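Workshop Notes: Humidity and Stored Boards

July 20, 2021

Wood moves across the grain far more than along it. A board that was flat in spring can cup by August if one face takes up moisture faster than the other. Members using the Juston storage room should stack boards on stickers of equal thickness, spaced evenly and lined up vertically from layer to layer.

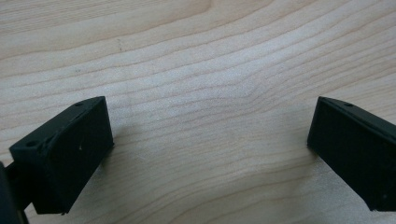
The room is now held at 42 percent relative humidity. Boards brought in from an unheated garage need at least 10 days before planing. Take equal amounts off both faces — planing one side only is the usual cause of cupping the next morning.

Chih-ming Liao has tested the new Plamine moisture meter against the old one. Readings agree on softwoods. On dense hardwoods, use the correction table taped inside the cabinet door.
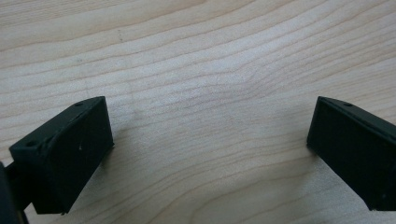
Curved grain lines on a pale wood surface.

Sign the meter out at the desk and return it the same evening. Spare pins are in drawer 17.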